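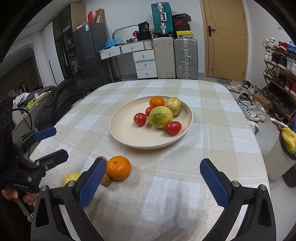

trell_bench
We're at 400 demos of fruit onto a plate, both hands. Keep going in the same kitchen or move house?

Puseck
Move. Ours learnt the tablecloth colour before it learnt the fruit.

marciniak32
Disagree. Finish the small stuff first. Cherry tomatoes were our worst item until we had around 2,317 clips.

Puseck
Of one table, though?

marciniak32
3 tables. Same flat.

trell_bench
Might split it then. Lemons and tomatoes here, mandarins at the other place.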